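# The table, mostly

I bought a table in August and I have been cleaning it ever since. My old desk was black, on the theory that black hides things. Black hides ink. It doesn't hide dust, toast, cat, or the salt from a pretzel you ate in March. So when Odero had their pale wood-grain table marked down to $170, I paid for it before I'd measured the room.

The room was 4 inches too short. The bookcase now lives in the hall and we all walk around it.

What sold me was the grain. In the store I stood over it tracing the lines with a finger until a salesperson asked if I needed help, in the tone you'd use on a man talking to a mailbox. Some of the lines bunch up tight and some wander off with plenty of space between them, and at home I've lost whole phone calls to following one along. 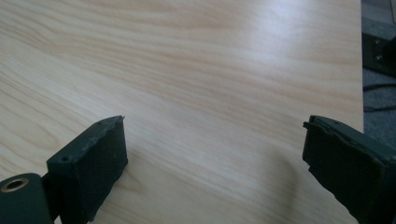

*The wavy grain, plus the glare that comes with it.*

The shine was a surprise. The store had those soft yellow lights that make everything look like a bakery. My place has regular light, and the top throws it straight back at you if you sit on the wrong side, so I've moved my chair. I've also moved the lamp, twice, and it's now on the bookcase in the hall, where it's very useful to anyone passing the bookcase.

Then there's the question of what goes on the table. My brother-in-law, Myroslav Mykhailiuk, who owns one mug, told me to clear everything off and only put back what I used in a week. I got as far as the clearing off. I had nine pens, of which two wrote, and a Kushnir stapler I'd been dusting for years without ever once loading it.

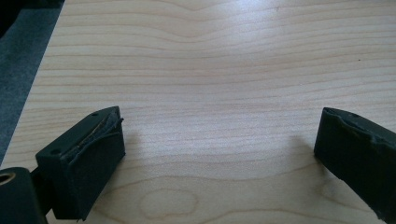

I lasted almost 4 days with nothing put back. It was lovely – I'd walk in with coffee, admire all that blond wood, and go drink the coffee in the kitchen so as not to leave a ring. Then the mail came and I needed somewhere to set it down.

The stapler is back, too. I still haven't bought staples.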